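Sending processors to us: common questions

14 comments 5 shares

What do you take?
Desktop processors, tested or untested. We don't take laptop boards, graphics cards or memory at Wirkton. The Flulthorpe counter takes memory but closes at noon.

Do you want the box and the cooler?
No. Send the chip on its own. Coolers are heavy and we can't post them back.

How should I hold a processor?
By its edges, on two opposite sides. Keep your fingers off the metal lid as far as you can and off the contacts on the underside altogether. If you need to put it down, use a clean tray or the plastic shell it was sold in.

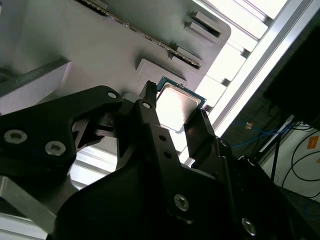
A desktop processor held by its sides, metal lid showing.

Should I clean off the old thermal paste?
Yes please. Use a lint-free cloth and a little isopropyl alcohol, and wipe from the outside towards the middle. Don't scrape with a blade. We need to read the markings on the lid, and scratched ones go to the back of the queue.

How do I pack a single chip?
Plastic shell first, then an anti-static bag, then a small padded box. Envelopes get bent in the sorting machines. Kitchen foil and cling film are both a bad idea.
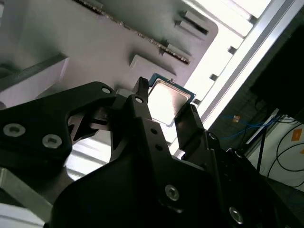 For larger lots, use trays with a lid and tape the lid down on all four sides. A full box should weigh no more than 5 kg. Put a sheet of paper on top with your name and the number of chips inside.

Is there a limit?
300 per delivery without booking. Up to 600 if you ring first and ask for Kristýna Kratochvíl. The last lot from Kassab was listed as 300 and we counted 296, so please check your own figure before you seal the box.

What if a pin is bent?
Send it anyway, marked "bent" and bagged separately. Dalibor Kratochvíl straightens what he can. Please don't try it yourself with pliers.

Can I collect my trays?
Yes, from the Gruner building, side door, before 4 pm. Unclaimed trays are reused after September.

2 people found this helpful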